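December 19, 2020, partners' call — notes by R. Shenoy

On the line: Shenoy, Gerlow, both associates. Lirnumard people joined late, left before item 4.

**1. Lirnumard v. Cerkico (freight damage)**
Cerkico's production came in, 613 pages, mostly bills of lading. Gerlow read the first 200. Driver logs missing again. Letter to opposing counsel before the holiday, motion to compel if no answer. Client wants to settle, we said wait for the depo. They agreed, not happily.

**2. Depositions**
Dispatcher still not scheduled. By video, all agreed. Court reporter wants exhibits ahead of time — who is sending? Gerlow will.

**3. Billing**
17 matters with time not entered. Please do it this weekend. Retainer floor stays at $300 for the short consults, Gerlow wanted it higher, no vote.

**4. Conflicts check**
New slip and fall inquiry, warehouse. Possible overlap with a old Cerkico witness. Ravindran to run it and report back. No calls to the caller untill then.

**5. Office**
Lease renewal: landlord's draft has the indemnity clause we struck last time. Strike it again. Mail gets picked up by whoever is in.

**6. Other**
Associates asked about CLE carryover, Gerlow to look up the rule. Next call first week back, same dial-in, Lirnumard goes first on the agenda.
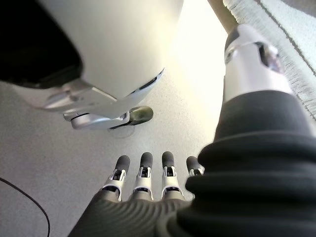

Also, forgot under item 2 — the translator needs to be booked seperately, Gerlow has the number.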